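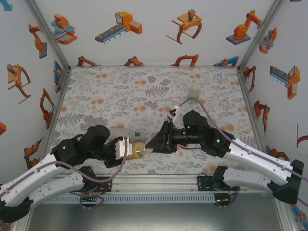
讣告里一定要写死因吗？

可以不写，家里人愿意写就写，不愿意写，一句“在家中去世”就够了。

这个问题我今天上午打电话问的殡仪馆，问完还特意记在便签上，怕自己一会儿又犯嘀咕。接电话的是Agbeko那边一位声音很轻的女士，她大概一天要被问好多遍吧，答得特别顺，还补了一句：报纸也不会来追问您的。我说好的好的谢谢，挂了电话才想起来另外还有两个问题没问，只好又打过去，怪不好意思的！

2020年8月28日，天气闷，窗子全开着也没有风。

先把事情从头写一下，不然过几年翻到这一页我自己都看不明白。姨父Lev Kravchuk是一月走的，在家里，夜里。当时姨妈什么都不想办，也不想登报，只叫了几个最近的人，在Agbeko的小厅里坐了一会儿，火化完就各自回家了。我们本来想着等天暖和了，在Sarden把骨灰安葬，好好办一个告别，结果大家都知道今年是怎么回事，一拖再拖，拖到现在。上个礼拜姨妈忽然打电话来，说墓地那边给了日子，最多可以到30个人，她想趁这个机会把讣告也补上，问我能不能写。

我说能啊。嘴上说得可快了，放下电话就开始后悔。

我平时写东西算是快的，单位里的通知、总结，喝杯茶的工夫就出来了。可是讣告这个东西，坐下来一写，第一句就卡住。“Lev Kravchuk先生因病于今年一月辞世”，写完一看，像是水电费催缴单。删掉。“我们敬爱的Lev”，姨父要是看见“敬爱”两个字，一定会把报纸折起来垫花盆。再删掉。后来我干脆去翻旧报纸，看别人家是怎么写的，一看就看进去了，看了一个多钟头，自己一个字没写，倒是替好几个不认识的人难过了一场。

有一位老太太的讣告我特别喜欢，前面规规矩矩的，生在哪里，嫁给谁，几个孩子，到最后忽然来一句：“她的李子酱方子在厨房左边抽屉里，要的人自己来抄。”我看到这里笑出来，笑完又看了一遍。也有写得很长的，把人一辈子当过的职务全列上，看到一半就累了，最后也不知道他爱吃什么，跟谁要好。我不是说这样不行，家里人觉得那些要紧，那就是要紧的。可是姨父没有什么职务好列，他在Starkel修了一辈子钟表和收音机（Starkel是那家铺子的名字，在Ukbridge的老街上，现在已经改成卖手机壳的了），你要我写职务，一行就完了。

所以下午我给姨妈打电话，想套一点材料。

我问：姨父年轻的时候最高兴的是什么事？

姨妈想了半天，说：他那个人不大说高兴不高兴的。

我又问：那他有什么爱好？

姨妈说：睡觉。

我说这个不好登报吧。她说有什么不好登的，他就是爱睡觉，吃完午饭必定要睡，谁来敲门都不开，有一回市里来人请他去看大钟，在门口站着等他睡醒。我一听，这不就是材料吗！赶紧记下来。姨妈倒是被我一问就打开了话匣子，从大钟讲到大钟旁边的面包房，从面包房讲到面包房老板的女儿，那姑娘后来嫁到哪里去了，嫁得好不好，讲得比姨父还详细。我也不敢打断她，这半年多她很少一口气说这么多话。中间她停了一下，我以为她哭了，结果是在喝水。

后来她自己绕回来，说姨父有个习惯，修好的收音机不肯马上还给人家，要在铺子里放一晚上，开着听，他说刚修好的东西要陪它一会儿。这句话我从来没听过。我小时候老去铺子里玩，记得打烊以后柜台上总有一台收音机亮着灯，小声地响，我还以为是他忘了关。

挂了电话我在厨房里站了好一阵子，水壶叫了才回过神来。

接着写讣告。晚饭以前总算凑出来一稿，我抄在这里，免得哪天文件找不着：

“Lev Kravchuk，Ukbridge的钟表匠，今年一月在家中安睡时去世。他在老街的Starkel铺子里修了一辈子钟和收音机，修好的东西总要先陪它们过一夜。他午饭后不见客。他的妻子、外甥女和许多把坏钟拿给他的邻居都想念他。骨灰将安葬于Sarden，告别仪式从简，请不必送花。”

写完自己念了一遍，觉得还行，又觉得“午饭后不见客”会不会太俏皮了，万一有人觉得不庄重呢。我先生说挺好的，留着。我妈（我在电话里念给她听的）说这句一定要删，讣告是给外人看的，外人看了会想这家人怎么回事。她还嫌我没有写他的父母，说正经讣告都是从父母写起的。她这一点说得有道理，我就去问姨妈姨父父母的名字怎么拼，姨妈说等她找到那张旧证件再说，那张证件在一个铁盒子里，铁盒子在柜顶上，她今天腿疼不爬了。所以这一稿就先这样，父母那句空着。

再说报社那边。我原来以为登讣告就是把字发过去，人家给你印出来，哪知道有那么多讲究。网上有个表格要填，姓名、日期、要不要照片、要不要加框、要不要在网站上开一个留言的页面。免费的那种最多50个词，我那一稿肯定超了，超了就要加钱，照片另外算，框也另外算。框我不要，姨父一辈子讨厌框框，他连结婚照都是用图钉按在墙上的。照片姨妈想要，可是她看中的那张，姨父旁边还站着别人，她问能不能把旁边的人裁掉，我说能裁是能裁，肩膀上会留半只手。她说那就留着手吧，反正是我的手！我俩在电话里笑得不行。

留言页面我犹豫了很久。好处是远地方的人也可以写两句，今年好多人来不了，有个地方写写总是好的。坏处呢，我看了几个别人家的，有的底下空空荡荡，一条也没有，看着比没有页面还冷清。有的又混进来奇奇怪怪的广告。我问姨妈，她说什么叫留言页面？我解释了一通，她说哦，就像签到簿。那就开吧，她说，姨父的老顾客里有几个字写得很好看。我没忍心告诉她网上看不见字好不好看。

倒是因为她这句话，我想起来真的签到簿也得买一本。一月那次什么都没准备，来的人也没签名，后来姨妈想写答谢卡，硬是想不起来坐在后排的是谁。这次我要放一本在门口，再放两支笔，还得想想大家轮着摸同一支笔行不行，要不让人自己带笔？邀请里写一句“请自备笔”，像考试一样，哈哈。算了，多买几支，用过的放一边。

名单也是头疼的事。姨妈那边列一张，我妈那边列一张，两张合在一起就超了。我妈坚持要请她的牌友，说牌友当年把一座座钟抬去给姨父修过，有交情。姨妈说那座钟他修了三回都没修好，人家心里有没有气还不一定呢。我夹在中间，只好说先写上，后面画个问号。现在名单上有11个问号，我看着这些问号，都不知道该从哪一个开始打电话。有几位年纪很大了，打过去还得先问一句身体好不好，万一……唉，今年打这种电话心里总是要先咯噔一下。

还有墓碑。石匠发来的样子我看了，字太密，上面留的地方又太窄。姨妈想刻一个小小的钟面，石匠问指针要指在几点。这个问题把我们全家都问住了！我妈说当然要指他走的时间，姨妈说不要，那是夜里，谁要天天看着那个时间。我先生说十点十分，钟表广告都是十点十分，好看。姨妈想了一晚上，今天下午说定了：一点。吃完午饭，刚要去睡。我说这个好，真的好，说完鼻子有点酸，假装信号不好咳了两声。

石匠那边还没回信，要是他嫌一点不对称，我去跟他讲。

致辞的事大概也落到我头上了。Agbeko的那位女士说，仪式上每人讲4分钟比较合适，再长后面的人就会站不住，户外嘛，也没有那么多椅子。我拿闹钟试着念了一遍那几段话，念得飞快，时间还剩下一大截，慢慢念呢，念到收音机那里就念不下去。我先生建议我把收音机那段放到最前面，趁着还没哭先念掉。我觉得他这个办法挺聪明，明天改改看。

对了，我还想问问表哥能不能带一台姨父修过的收音机来，仪式的时候放在旁边，小声开着。不知道Sarden那边收不收得到台。收不到的话就会一直沙沙响，姨妈说沙沙响也没关系，他在铺子里听的时候有一半也是沙沙响。不过墓地管理处会不会有意见，得问一下，这又是一个电话。

我把要打的电话都写在冰箱上那张纸上了：报社（问照片什么时候交），墓地（收音机，椅子，停车），石匠（一点！），表哥，我妈（牌友那件事再劝一劝，语气好一点）。花店不用打，既然写了不必送花。可是我妈已经跟我说了，她不管讣告上怎么写，她是一定要带花的，她姐夫下葬她空着手去像什么样子。那就带吧，我自己可能也会从院子里剪几枝，姨妈喜欢的那种小白菊今年开得特别旺，不剪也是白白谢掉。

晚饭随便吃的，剩面条煎了一下，有点糊。吃完又把讣告拿出来看，改了一个字，“想念他”改成“惦记他”，看了看，又改回来。我先生说你再改就把人改没了，我瞪了他一眼。他去洗碗了，洗得很大声。

临睡前姨妈又发来一条短信，说腿不疼了，爬上去把铁盒子拿下来了，证件没找着，找着一把铜钥匙，不知道是开什么的，还有姨父的一张收据，背面用铅笔写着“问她星期几休息”，后面没有了。她问我，你说这个“她”是不是我？

我回她说，当然是您啊，还能有谁。

她说那可不一定，面包房老板的女儿那时候也常来修表的。然后发了一个笑脸，又发了一个。我把手机放下，想想又拿起来，把收据这件事也抄在致辞那张纸的边上，先记着，用不用明天问过她再说。父母的名字还是没有，明天得提醒她再看看铁盒子底下那层。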